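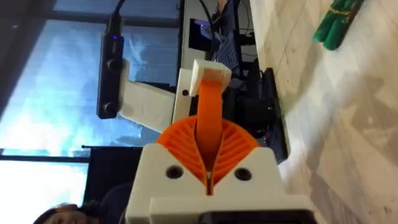

Window side of the room, sky included at no extra charge

nrudd
Posted 2025-10-29
Moved the workshop upstairs in June. Light wood floor, butcher-block table, big window, and I have already managed to argue with everybody in the building about the table. The top is 86 inches long and has one coat of Kivton oil on it. Do I keep oiling or put down something harder? We use it for small parts and general fiddling, and people put tools down on it the way you'd drop a coat on a bed.

TamaraM
Oil. If it gets scratched you sand that patch and oil it again. I did mine in Claldale with 30 sheets of sandpaper and a bad attitude and it still looks fine.

kobe_g
Varnish. Oil is a subscription.
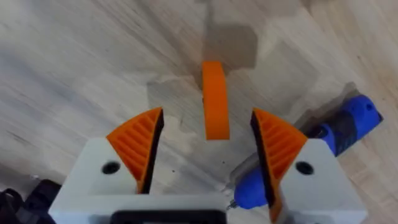

nrudd
And while we're at it, the floor. It's as pale as the table, so a dropped screw is gone for good unless I step on it in socks. I was thinking of a dark mat under the table, but Joris says it will look like a gym.

joris_vb
It will look like a gym. I stand by it.

TamaraM
Get the mat. Your feet will vote with me.

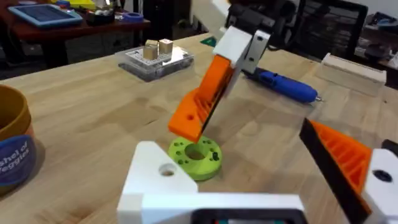 nrudd
The wood is nicer than I deserve – pale honey color, faint grain, runs in planks. I'd hate to seal it under something shiny. But the blue tool lives flat on the bare top, and so does that lime-green ring, and sooner or later someone is going to drag one of them across it.

kobe_g
So varnish it.

FransDS
Or hang the tool up. A hook costs less than either of your hobbies.

kobe_g
Frans, in Starkisbridge you had a hook for everything and kept it all on the table anyway.

FransDS
The hooks were decorative.
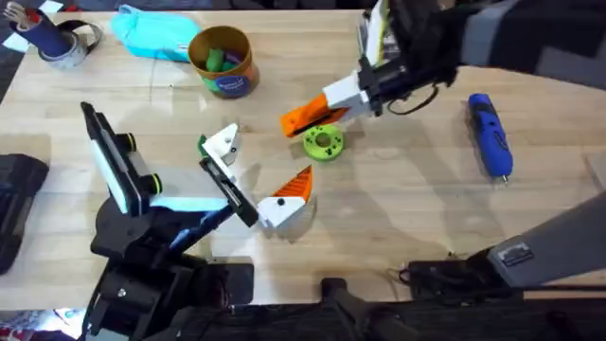
How long do you leave the oil on before wiping it off?

20 minutes, then wipe until the rag stops dragging. Leave it overnight before the next coat.

kobe_g
And sand to 2000 between coats, if you're going to be precious about it.

TamaraM
Please don't. 2000 is for people who polish spoons. The oil won't soak in properly.

nrudd
Oil it is then, and the mat. Joris can bring his own dumbbells.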